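Why Does Shared Kitchen Washing-Up Take So Long?
Titilayo Ezeani and Rhys Doolan
Term project, final report

1. Background

Ellura House has 28 residents and one kitchen. Everyone agrees that the washing-up is a problem, and everyone agrees that it is caused by the other 27. We wanted to find out how long dirty items stayed out before someone washed them, and whether a written rota made any difference. The university offered no funding, and we offered no complaint.

2. Method

We kept a log for 18 days in May. Each item left out was given a number and a time. For the first half there was no rota. For the second half Rhys drew one up, in two colours, and taped it to the fridge. It was taken down twice and once corrected for spelling.

3. Results

We logged 334 items. Mugs were the largest group and also the slowest, with several outlasting the milk bought to go in them. Plates moved faster, probably because people run out of them. The rota helped for three days. After that the times went back to where they had been, and two residents began eating in their rooms, which improved our figures in a way we can't take credit for.

4. Discussion
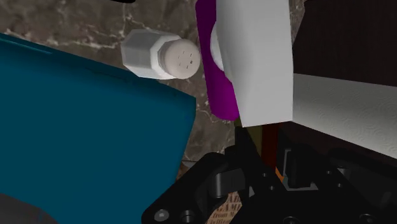 Size seems to matter more than manners. A mug can be pushed behind the kettle and forgotten, and most of ours were. Large flat things have no such luck: put something as broad as that teal-blue slab down on a marble worktop and a good part of the worktop is gone, so the next cook has to deal with it or go without toast. In our log the big items were washed soonest, usually by someone who hadn't used them and said so loudly.

5. Limits

Both authors live in the house and both own mugs. Titilayo washed four items out of irritation before they could be timed, and these were left out of the totals. A second study would need a different kitchen, or different authors.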